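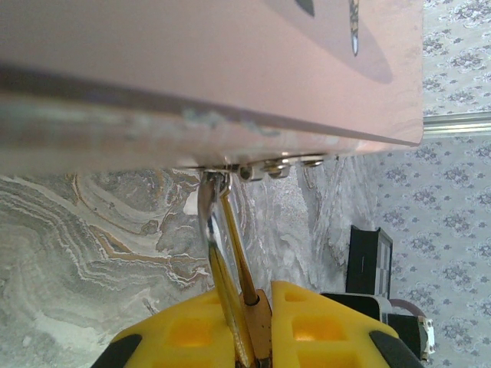
Data card no. 19

Jakine two-arm set

Jakine is a set of recordings made by the student robotics club at the Flisau technical school. It covers short handling tasks done by two arms on a shared work surface. The arms are driven by hand through a pair of leader arms; there is no learned control anywhere in the recordings. The set was made for the club's own entry in the Drimico student competition and for use in the second-year automation class.

Contact: Morag Halliday, club lead.
Last edited: Wednesday, August 10, 2022

Contents

The release holds 2,399 episodes. Each episode is one attempt at one task by one operator. Of these, 159 are marked failed and kept in a separate folder. Failed means the operator ended the attempt before the end state in the task sheet was reached. Episodes are not trimmed, and most have a second or two of idle time at either end.

Folder layout

episodes/ - one folder per episode, numbered from 0001
failed/ - same layout, own numbering
tasks/ - task sheets in plain text
calib/ - camera and joint calibration, one file per session
tools/ - loader, viewer and the export script

Each episode folder contains the video files, joints.csv and meta.txt. Columns in joints.csv are time, left arm joints, left gripper, right arm joints, right gripper. Joint values are in degrees. Gripper values run from 0 (closed) to 100 (open). Time is in seconds from the first row.

Tasks

T1 Grip a small metal part and hold it.
T2 Shift a box by its edges, one gripper per side.
T3 Pass a part from the left gripper to the right.
T4 Turn a box to a marked angle.
T5 Free choice. The operator writes one line in meta.txt saying what was attempted.

T1 takes in rods, loops and hinge hardware. Approach from below is allowed and is common when a panel overhangs the part. Reflections on polished metal are strong in the close views, and models that rely on color alone did badly on these episodes in our tests. T2 and T4 share the same objects.

Rig
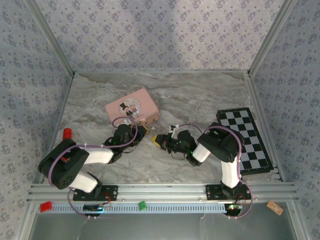
Fig. 2. Both arms at the work surface, with the box and the checkered board.

The arms face inward from the front rails of the enclosure. Left and right are always given as seen from the front. The floral wallpaper and the marble pattern were chosen by the class as a busy background, and they should be treated as part of the data. Anyone who wants a plain background will have to mask it out; the club has no masks to offer.

The board is not a calibration target. Its squares are not a measured size and it gets moved between sessions. Use the files in calib/.

Cables are tied along the arms with slack at the elbows. Retie them after any change to the wrist. A tight cable pulls the wrist a few degrees off and the joint log does not show it.

Each gripper is fitted with yellow fingers. Replacement fingers are printed from the Kinnear files in tools/parts. Check the fit before a session and note any change in meta.txt.

Loading

Run tools/load.py with the path to one episode folder. It returns the joint rows and the video times matched to the nearest row. The viewer takes the same path. Export to a single archive works on Linux only at present.

Splits

Splits are by operator, so no operator appears in both training and test. The test split uses 113 episodes from T1 to T4. T5 is left out of all splits. Please do not tune on the test split if you plan to report numbers at Drimico.

Known problems

Dropped frames in several early sessions. The loader prints a warning and goes on.
Left gripper readings drift by up to three points over a long session.
Shadows on the work surface and back wall change with arm position.
The T4 task sheet gives the angle clockwise. Two operators turned the box the other way, and their episodes are labeled T4r.

Use

Free for teaching and student work. Name the club and the release number in any report. Corrections go to the club lead with the episode number in the subject line. The next release is planned for September and will fix the T4 labels and the export script.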